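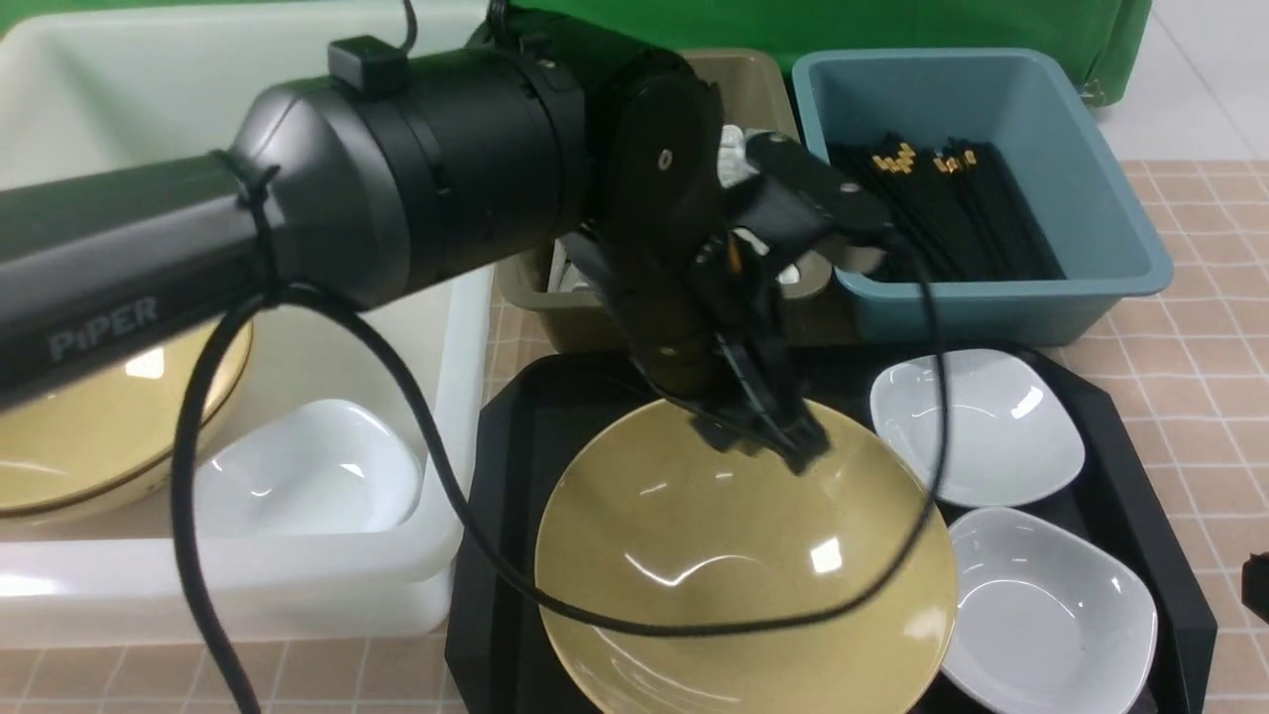

Sorting point with a bowl and a dish in the white bin, a smaller bin behind, and chopsticks in the blue bin.

Ververidis sets out bin-by-type tableware sorting for shared canteens

PLOSTDALE, Wed 6 December. Catering supplier Ververidis has published its working method for the return and sorting of mixed tableware in shared canteens. The method, issued under the name Flinar, covers bowls, small dishes, soup spoons, chopsticks and trays. It replaces the single-trolley return used at the company's Plostdale site until November.

Under Flinar, each tray is cleared at a fixed table and its contents are divided between open plastic bins by type. Bowls and small dishes share the largest bin. Spoons and chopsticks go into separate smaller tubs placed alongside it. The tray stays in front of the bins while it is being cleared and is then stacked for washing.

The table was laid out by Slavica Georgiou, operations lead at Ververidis, following a trial in the staff canteen at Kustisari, where 600 covers are served on a full day. During the trial 1,853 trays were cleared using the new layout. Breakages of bowls and dishes over that period came to 23, all of which were logged by item and by stage of handling.

"Most of our chipped rims were traced to cutlery being tipped in on top of crockery," said Georgiou. "Once the spoons had a tub of their own, the bowls could be nested straight away and left alone until the washing run."

Bin specification

The crockery bin is deep, with thick walls and a rounded rim. Bowls of one size are nested before the bin is moved. Small dishes are placed on the bin floor next to the stack and are never put inside a bowl. The bin is carried by two people once it is more than half full.

The spoon and chopstick tubs are rectangular, with sloping sides and a flat rim that can be gripped with wet gloves. They differ in colour so that they can be told apart from the far side of the table. Spoons may be dropped in without being aligned. Chopsticks are laid in the same general direction, which shortens the time needed to load them into upright washing baskets. 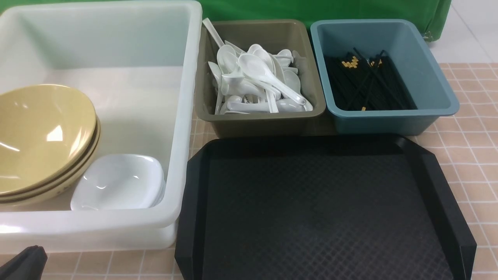
Nested tan bowls and a small white dish in the crockery bin, with white soup spoons and black chopsticks in the tubs to the right.

Sites that already own suitable containers do not need to buy new ones. The published document gives minimum internal depths for each type of item and a drawing of the table with the bins in left-hand and right-hand order. Somkiat Noiphan, who manages the kitchen at Kustisari, asked for the second version after the first layout was found to work poorly against a wall.

"We have one door in and one door out," said Noiphan. "If the bowls are at the wrong end, the person clearing has to reach across the spoons every time. Turning the order round was a small change and we have kept it."

Order of clearing

Food waste and paper are removed before the tray reaches the table. Bowls are then lifted clear first, followed by small dishes, spoons and chopsticks. Each bowl is held at the rim and put down in the crockery bin before the next is picked up. Bowls set down on their side are to be righted and nested when the tray has been cleared.
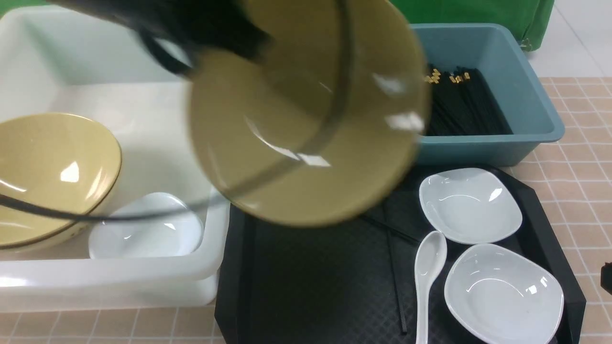 Trays are wiped at the table only if there is liquid on them. Textured trays are rinsed with the pattern running towards the drain and stood on edge to dry. Ververidis advises against stacking them flat while wet, as water held in the surface pattern transfers to the underside of the tray above.

Training for canteen staff takes 2 hours and is carried out on site by Iulian Pop and Ratree Limsakul. It includes a timed clearing exercise, inspection of rims for chips, and removal of damaged pieces from use. Chipped bowls are recorded on a sheet kept at the table and are not returned to the bin.

Availability

The Flinar method document and both table drawings can be obtained free of charge by canteen operators on request. Printed copies are supplied on wipe-clean card. On-site training is charged separately and can be booked for the new year.

Press contact
Mansa Darko, Communications, Ververidis, Plostdale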